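Training & Supervision | Features

Last updated: Mar 29, 2020

Learning to Listen in a Second Language

When Sayaka Furukawa started her counselor training in Wurthorpe, she already spoke English well enough to buy a house in it. She did not speak it well enough to sit with a crying man and find the next sentence. "I had all the words of the textbook," she told me. "But he said he was 'kind of done,' and I did not know how serious this was."

The evening course at the Tsuji Center was made for people like her. It runs for 48 weeks and it accepts only trainees who will work with clients in a language they learned as adults. Since the first group, 339 people have applied and 241 have finished. The fee is $2000, and this is still too much for many of them.

Geert Timmermans, who teaches the first part, is himself from a Dutch-speaking home. He forbids his students to apologize for their accent. He also makes them ask "What do you mean by that?" very often, until it stops feeling like a confession. Some of the trainees told me they hated this exercise, and two of them said they now use it every day.

I visited in August, when the group was practicing silence. Shota Ueda played the client and Sachiko Nomura the counselor. She waited for a long time before she spoke. Afterwards Timmermans asked her only what she had been translating in her head, and she blushed, and then she told him.
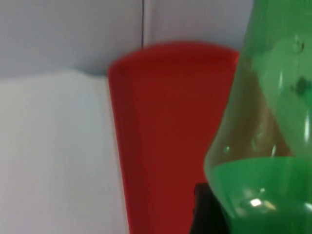

Supervision is the part which the trainees fear most. Osamu Hayashi, the senior supervisor, begins with plain things, for he believes that feelings come easier after them. A trainee must first say what is in front of her, in simple words: a red cup, a green bottle close beside it, a pale wall. Only then she may speak about the client. Furukawa found it childish in the first month. Now she sees clients in Rirnondale, and she does the same with herself in the car before she goes in.

Contact the editors | © Plullel Magazine | Back to top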